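3.2 Gathering the Demonstrations

We wanted a task so plain that any change in the policy's behavior could be traced back to the examples it learned from. A single small cube on a glossy wood-grain surface turned out to be a wonderful choice, and far richer than we expected! Each example pairs the arm's motion with fixed views of the workspace and a view from the wrist.

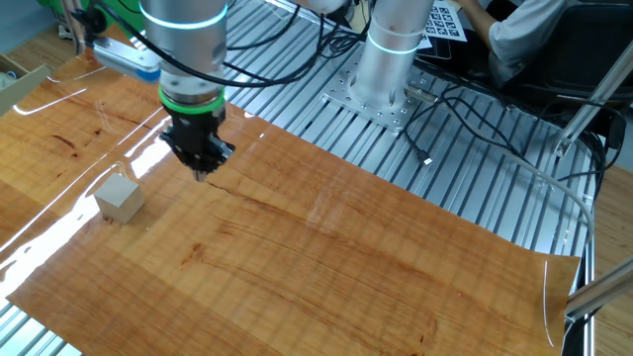
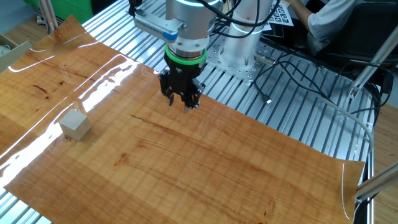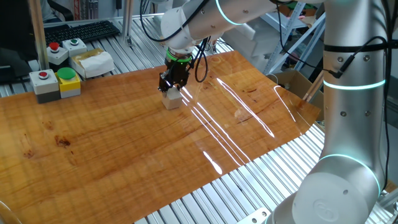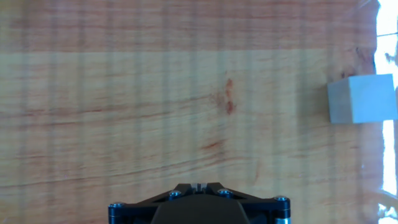
Figure 4. Cube and wood-grain surface in fixed views (first three) and in the wrist view (last).

The Grilura set holds 3,379 examples, gathered in sessions of 60. Rogério Teixeira and Fraser Lamont took turns as operator, and their styles differ in ways we find fascinating. Teixeira approaches in one long sweep, while Lamont stops high over the cube and comes straight down. We kept both, and the operator's name is stored with every example so that the two styles can be trained on separately (see Section 5.1).

Before each example the cube is moved to a new spot by hand. We asked for spots near the edges as often as near the middle, a rule we added after the June pilot, when a policy trained on 28 sessions did very well in the center and poorly everywhere else. Glare was left alone. Reflections shift with the viewpoint, and we were eager to see whether the wrist view would help the policy cope with them.

Failed grasps stay in the set under their own label. A recording ends 30 frames after the operator releases the controls, which leaves a short tail of stillness that the training code trims.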